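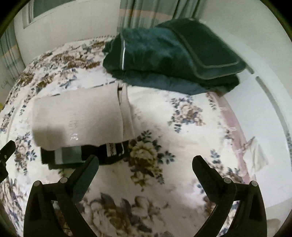
*Fig. 1. Printed bedspread with a large floral repeat and a striped-dash border, folded green blanket at upper right.*

## Unit 4: Repeat structures in printed furnishing fabric

Reading: Auer, ch. 2; Fothergill's notes on screen registration (course reader, p. 27).

**Terms**

- *Repeat*: the smallest area of design which, when tiled, reproduces the whole cloth.
- *Block (full-drop) repeat*: units stacked directly above and beside each other.
- *Half-drop*: each column is shifted down by half the unit height. Common in large florals – the eye picks up the diagonal before the column.
- *Brick*: as half-drop, but the shift is horizontal.

**Calculating cut length**

For a matched seam, round each drop up to the next full repeat. With a repeat of 27 cm and a finished drop of 100 cm, four repeats are needed, so cut at 108 cm. Add hems before rounding, not after. For half-drop cloth, allow an extra half repeat per join unless alternate panels are cut from separate lengths.

**Colour separation**

Each colour normally takes one screen. Overprinting two transparent inks can give a third colour without another screen, but registration error then shows as a dark outline. Tolerances for the Leitner table are posted in the print room.

Borders are usually engineered as a separate strip. The border unit must divide evenly into the main repeat or the corner won't resolve.

**Exercise (due end of April)**

1. Draft a half-drop floral on 14 cm squared paper, two colours plus ground.
2. Mark the repeat boundary in pencil.
3. Add a border and show one mitred corner at full scale.

Submit to Mirjam Hauser, Skunbridge studio. Label the back with your name and the grain direction.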